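The Long Life of a Metal Bin

By Asuka Hirano

My grandfather kept his potatoes in a steel bin that had come out of a bakery, and I was well into my thirties before it occurred to me to wonder what the bakery had kept in it. I thought of that bin often in February, when I drove out to Kendamham to spend a day with Fares Aoun, who has been bending sheet metal for most of his life and who talks about bins the way other people talk about dogs they have owned.

His shop sits behind the old Treltar feed store, and you hear it before you see it. Inside there are racks of flat sheet along one wall and a kettle that never seems to be off. Fares made me tea, cleared a stool, and began, as he told me he always does with visitors, with the floor.

"Everybody looks at the sides," he said. "The sides have an easy life. You want to know how a bin has been treated, look at the floor."

He is right, of course. A bin floor takes every drop and every drag, and over the years it gathers a kind of handwriting. The scratches crowd together wherever the work is, and thin out toward the corners where hardly anything ever lands. Fares can spend a good long while over a scuffed floor (I know, I stood there with him while the tea went cold), and he is in no hurry to polish any of it out.
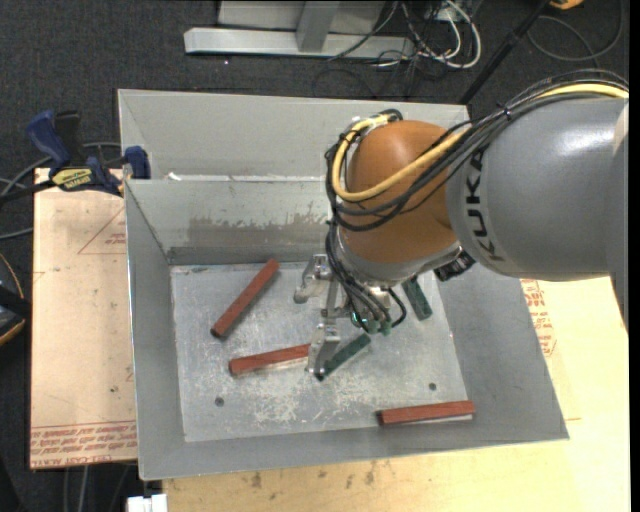 Then there is the matter of dividers. A plain box is a simple thing to make, but people nearly always want it split, with a small space at the back and a big one at the front, and that is where Fares gets particular. He likes a thin divider with a clean edge, and he likes a sloping surface where things ought to slide. His apprentice, Cường Tôn, prefers a thicker edge that is kinder to the knuckles. They have been arguing about it for 11 months, very cheerfully, and I don't believe either one wants to win.

Stains bother the customers far more than they bother Fares. Firdevs Kurtuluş, who runs the Shibata parts room across the road, once asked him to replace a bin with a brown tidemark all along the inside wall. He talked her into a good scrub with warm water and a stiff brush. The mark stayed, the bin stayed too, and she told me over lunch that she has grown rather fond of it.

I asked him what a new one costs, expecting him to dodge, and he told me straight out: $700 for the plain kind, $800 with a divider. It sounded like a lot until I remembered the potatoes. My grandfather's bin is in my own garage now, full of birdseed, and there is a dent in the front that I have been meaning to ask Fares to look at when I go back in the spring.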